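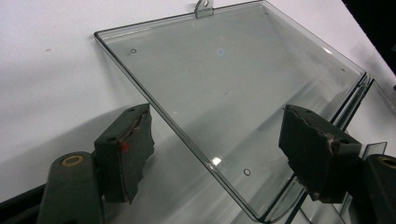
3.2 Lids and the surface they rest on

Household containers come apart more often than their makers intend, and the lid is the part that goes missing first. In the Dirkness survey, 378 households were asked which piece of a storage set they had lost or thrown away in the past year. Lids led the answers, ahead of inserts and bases. Clear lids were named more often than colored ones, and several respondents said they had found the missing lid later on a counter or shelf where they had already looked.

We treat this as a problem of seeing as much as of storing. A clear plastic lid lying flat on a pale surface takes on the color of whatever is under it. What the eye picks up is the rim, which shows as a dark line, and any glare on the panel. Holes and tabs help a little. A small round hole in a clear panel reads as a thin ring and is easily missed from across a room. Mowat made a similar point about drawer dividers in her notes on the Bultberg kitchens, but did not test it.

The present study used a white tabletop throughout. Ismail argued early on for a dark one, on the grounds that most kitchen counters in the Mahmoudi photographs are dark or patterned. We kept the white top for the first round so that the results could be set beside the Kindgate trials, and moved the dark top to the second round, described in Section 4.

Lids were laid down at an angle to the table edge and never squared to it. In homes they are seldom put down straight, and a lid lined up with the edge of a counter is found faster than one lying across it.

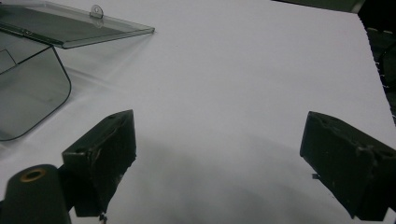 Each lid trial was paired with a blank trial in which no lid was laid out. Participants were not told how many blanks to expect. There were 1036 trials in all, and 29 were dropped when the participant spoke before the signal.

Lighting was kept even, but soft shadows fell on the white top and we made no attempt to remove them. Two participants reported a lid in a blank trial and pointed to a shadow when asked where it was. These answers were scored as errors and kept in the totals. Ismail and Mowat scored all answers separately and settled differences by going back to the trial sheets.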